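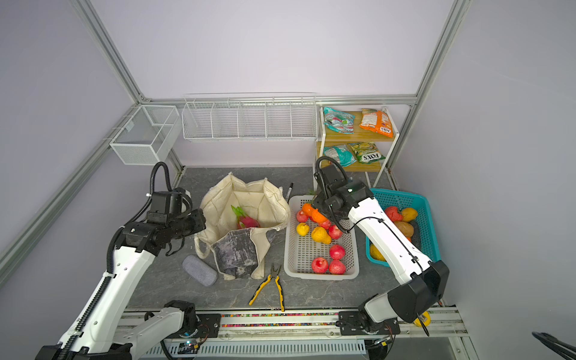

Left arm near the tote bag, right arm over the blue basket

LDO output won't sit still with ceramic cap

tinned_lead
24 Jan 2021

Views: 2,681

Low dropout regulator, PNP pass type, on a Zamora breakout board. Input is 11 V from a bench supply, output set for five. Light load it's flat. Pull more than a few tens of mA and I get a ripple on the output, around 40 kHz, nearly a sine wave. Not mains hum, not the supply, I tried a battery pack and it's the same thing.

Output cap is a ceramic, ten microfarad, right at the pin. Input cap also ceramic. Short traces. I thought ceramic was supposed to be better then electrolytic for everything?

So which is it:
bad regulator
bad layout
or is this what they do

Can post scope shots if it helps.

oldcopper
Your ceramic is too good. Old PNP LDOs want some series resistance in the output cap. Look in the datasheet for the ESR graph, there'll be a stable region with an unstable one above and below. A ceramic lands you in the bottom one.

Quick check, put a one ohm resistor in series with the cap. Ripple gone? That's your answer.

mhos_n_ohms
could also be the ground clip on the probe. seen it plenty, long clip, loop picks up a switcher next door and everybody blames the regulator. touch the tip to its own ground clip at the same spot and see if the ripple is still there

oldcopper
At light load it's flat though. Pickup wouldn't care about the load.

mhos_n_ohms
it would if the load is a switcher

oldcopper
OK fair. tinned_lead what is the load?

tinned_lead
Power resistor. Nothing switching on the board at all. Did the probe thing anyway, tip to clip, flat line. So it's real.

Don't have a one ohm here. Smallest in the drawer is 2 ohms, would that do? And the datasheet is a two page thing from the reseller (Sterkum), no ESR graph, just a pinout and a table of absolute maximums.

oldcopper
2 is fine for a test. Might be a little high for the upper limit on some parts but you'll learn something either way. Get the original maker's datasheet if the part number is readable, the reseller ones are useless.

tinned_lead
Tried it. With the resistor in series the ripple is gone at every load I tried. Take it out, comes right back. But now when I step the load the output dips a lot more and takes its time coming back. Is that the price?
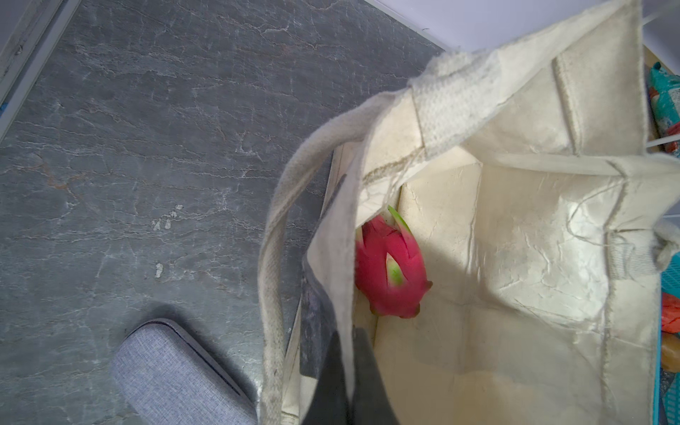 Stability first, then worry about the dip. I saved both load steps on the Skukident and put them on one plot, before and after the resistor. Before is the gray trace, it rings and never really stops. After is the pink one, pretty much the magenta of the dragon fruit in the bag there, so you can't mix them up. It drops hard at the step then crawls back up with no ringing. The drop looks to me like just load current times the resistor, plus a bit more for the loop to wake up. If I'm right a smaller resistor should shrink it. Or is it better to swap for a tantalum and forget the resistor?

oldcopper
Yes, the first sharp step is current times resistance. Nothing mysterious. Put your two ohm parts in parallel, as many as it takes, go down until it starts ringing, then back up with some margin. Or use a tantalum, its built in ESR is about what these parts were designed around. That's what most of the old app notes show.

mhos_n_ohms
not a fan of tantalum on anything that sees a stiff supply. shorted one on a Bekgate module and it took the trace with it. plain aluminum electrolytic is cheaper and the ESR is in range

oldcopper
It's on the output, behind a current limited regulator. Where's the surge coming from? And the aluminum one goes way up in ESR when it's cold. Room temp stable, garage in winter not stable. You'd run out of the top of the stable region.

mhos_n_ohms
nobody said garage

tinned_lead
It is going in a garage, sorry, should of said that first.

oldcopper
Ha. OK so no aluminum.

tinned_lead
One thing I don't get. If the cap wants resistance, why does the loop care? More resistance sounds like worse filtering to me.

oldcopper
Worse filtering yes, better phase. The ESR with the cap makes a zero, adds phase back up near where the loop gain crosses one. PNP pass output is high impedance so the load and output cap make a pole down low, and there's another one inside the error amp. Two poles, no zero, you're close to 180 degrees around the loop and it rings. More load moves the poles around, that's why yours was quiet at light load.

tinned_lead
Ok that actually lines up with what I saw. So every decoupling cap downstream on that rail also counts? There's a bunch of hundred nanofarad ones on the next board.
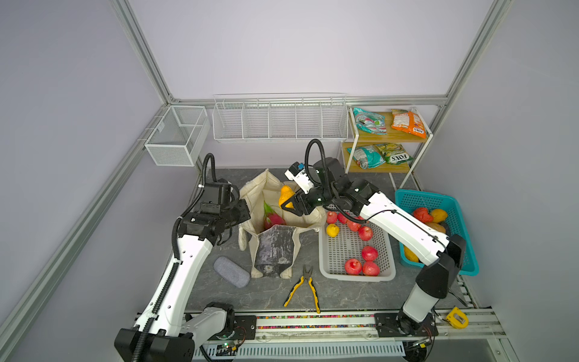 Sowmya Poojary
They count but less than oldcopper's rule would make you think. Small ones sit well below the main cap, and with some wire in between they're mostly out of the loop. What does bite is a second big ceramic downstream, straight across the rail. That shorts out the zero you just added and you're back to ringing. I'd skip the resistor and the tantalum both, and use a newer regulator that's rated for ceramic. Same pinout in most cases, check pin order on the tab.

oldcopper
I don't have a rule, but agree on the second big ceramic. Don't agree on swapping the part when a resistor fixes it. He has the board in his hand.

Sowmya Poojary
A fix with no ESR graph to check it against. Temperature, part spread, load you haven't tried. I wouldn't leave that in a garage.

mhos_n_ohms
+1 new part

tinned_lead
Ordered a ceramic rated one, plus a couple tantalums in case the pinout is off. There IS a big ceramic on the next board, just looked. Going to pull it and rerun the load steps with the resistor in while I wait. Will post the plot.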